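往復動圧縮機用クランクシャフト 補修部品のご案内
空冷・水冷レシプロコンプレッサー用/Harnier シリーズ

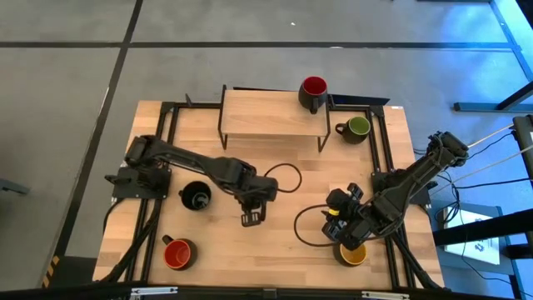

Harnier シリーズは、空冷および水冷のレシプロ式コンプレッサーに使用するクランクシャフトの補修用部品です。単段機、二段機のどちらにも対応し、横形、立形、V形、W形の各配置に合わせて製作しています。在庫品のほか、現品または図面をお預かりしての個別製作も承ります。

材質
標準材は球状黒鉛鋳鉄(FCD600相当、FCD700相当)と機械構造用炭素鋼の型鍛造品(S45C)です。吐出圧力の高い機種や、ストロークの長い水冷横形機には、クロムモリブデン鋼(SCM440)の鍛造品をお選びいただけます。元の部品が鋳鉄製であっても鍛造品への置き換えは可能ですが、質量が変わるためバランスウェイトの見直しが必要になります。その場合は見積書に計算費を別項目で記載します。

素材は入荷時にチャージ番号ごとの成分表を確認し、鍛造品については焼ならしまたは調質の後に粗加工へ回します。ジャーナル部とクランクピン部は高周波焼入れを標準とし、窒化処理はご指定があった場合に行います。フィレット部まで焼入れするかどうかは機種によって異なりますので、元図に指示がないときは当社から確認のご連絡を差し上げます。

加工範囲
全長 最大3586mm
スロー数 1~6
ジャーナル径 最大188mm
ストローク 最大627mm(半組立式を含む)
軸端形状 テーパ、ストレートキー溝、フランジ、スプライン
油穴 貫通、斜め穴、プラグ止め

上記は各項目の上限であり、すべてを同時に満たす寸法の製作ができるという意味ではありません。長尺品とストロークの大きい品は、振れ回り径と質量の両方から機械を選定します。

ピンとジャーナルは同一センター基準で旋削し、熱処理後に曲がりを測定してから研削します。最終研削後にラッピングを行い、表面粗さはRa0.2以下を標準としています。油穴の口元は面取りのうえ手仕上げです。ここにバリや段差が残ると軸受メタルを傷めるため、研削後にもう一度確認しています。

検査
全数について、次の検査を行います。
・ピン径、ジャーナル径、真円度、円筒度
・ジャーナル中央部の振れ
・ストロークおよび位相角
・硬さ(焼入れ部、非焼入れ部)
・磁粉探傷(ピン、ジャーナル、フィレット部)
・油穴の通り
・動バランス(2面修正)

ストローク400mmを超える品は動バランスではなく、静バランスと計算書での提出になります。検査成績書は日本語版と英語版があり、どちらか1部を製品に添付します。両方ご入用の場合は注文時にお申し付けください。超音波探傷の記録、硬化層深さの切断試験片は有償です。

アンダーサイズ品と再研削
摩耗したクランクシャフトの再研削も受け付けています。標準のアンダーサイズは0.25mm、0.50mm、0.75mmの三段階です。再研削の前に必ず磁粉探傷を行い、フィレット部に割れが見つかったものは加工せずにご返却します。探傷までの費用はご負担いただきますのでご了承ください。

焼付きを起こした軸は、表面の変色が浅く見えても硬さが落ちていることがあります。硬さが規定値を下回る場合、再度の高周波焼入れは曲がりが出やすく、長尺品ではお勧めしていません。溶射や硬質クロムめっきによる肉盛りは、二段機の高圧側スローには適用しません。

軸受メタルは当社の Bindmont 軸受メタルで各アンダーサイズをそろえています。クランクシャフトと同時にご注文いただくと、実測値に合わせて油隙間を選別したうえで組にして出荷します。コンロッド側の大端内径もお知らせください。

お見積りに必要な情報
1. 圧縮機の形式、製造番号(銘板の写しで可)
2. 段数、シリンダ数、回転数、吐出圧力
3. 図面、または現品。図面がない場合は現品からの採寸を行います
4. 数量とご希望納期
5. 交換の理由(摩耗、折損、予備品など)

折損品の場合は、破断面に油を塗って錆を防ぎ、両側の部品をそろえてお送りください。破断面同士を突き合わせたり、ワイヤブラシで磨いたりすると、起点の判別ができなくなります。

納期の目安
在庫品 ご注文から3営業日以内に出荷
鋳鉄品(木型あり) 6週間
鋳鉄品(木型なし) 11週間
鍛造品 14週間
再研削 現品到着後2週間

半組立式は別途お打合せとなります。SCM440の丸材は径によって手配に時間がかかることがあり、その場合は見積書の備考欄に記載します。

梱包と保管
出荷時は防錆油を塗布し、気化性防錆紙で包んで木箱に納めます。1.5mを超える軸は箱の内部で複数箇所を受け、ジャーナル部で支持しています。開梱せずに屋内で保管した場合の防錆期間は12か月です。長期の予備品として置かれる場合は、密封梱包をご指定ください。

開梱後に横置きで保管されるときは、両端だけで支えず、中間のジャーナルも受けてください。長尺品は時々向きを変えることをお勧めします。組付け前には灯油または洗浄油で防錆油を落とし、油穴の内部まで圧縮空気で吹いてください。

保証
出荷日から12か月、または運転開始から6か月のいずれか早い方とします。軸受メタルの組違い、潤滑油の不足、芯出し不良に起因する損傷は対象外です。現地での追加研削を行った製品も保証の対象から外れます。

関連製品
Bindmont 軸受メタル(大端用、主軸受用)
Flesivik バランスウェイトおよび取付ボルト
Harnier クランクピン単体(半組立式用)

お問い合わせ
Asamoah 圧縮機部品 営業課
技術的なご質問 Troels Ragnarsson(日本語・英語)
見積り・納期 Archana Pandey(日本語・英語)
図面はPDFまたはDXFでお送りください。手書きのスケッチでも、主要寸法とはめあい部の公差が読み取れれば概算見積りをお出しできます。

記載内容は2023年1月21日(土)現在のものです。材料価格の改定により、鍛造品の単価は4月受注分から変更になります。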